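Teaching by hand: your first drawer task

Posted by Keerthana Sastry, August 18, 2019

I love this part of the job! You pick up a gripper, do a chore with it the way you'd like a robot to do it, and the recording becomes the lesson. No joystick, no typing in joint angles. If you can hold a hairdryer you can do this, and drawers are a lovely place to start.

Before you record anything, walk the route. Stand where you'll begin, go over to the desk, reach for the drawer and come back. Move any chairs you keep bumping into (I have the bruises). Then check that the marker plate on the second gripper is flat and clean, as a smudge on those black squares can spoil a whole run.

Start each take a few steps back, with the desk in view and the fingers pointing ahead of you. Hold still for a slow breath, then go. 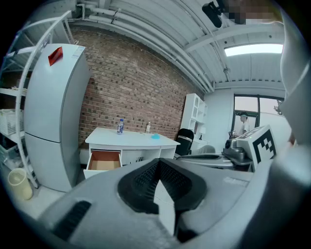 Facing the desk, drawer pulled out, with the second gripper and its marker on the right.

Now the fun bit. Close the fingers on the drawer front, pull in one smooth go and let go before you step away. Keep your elbow loose and your wrist steady. Carolina Fonseca taught me to hum while I do it, which sounds daft but really does even out the speed. Pushing it shut again is a separate take, so stop the recording in between.

Fluffed it? Keep going if the slip was small and you put it right, because a robot can learn from a tidy recovery too. If you dropped the tool or turned your back on the desk, bin that take.

Aim for 40 good takes in your first session, then have a proper rest. Our drawer set at Plindeck needed 200 before the arm stopped yanking, and we're going for 400 with the cupboard doors. Change your starting spot every few takes, and swap hands if you can bear it.

Next up: lids, which are much harder and great fun.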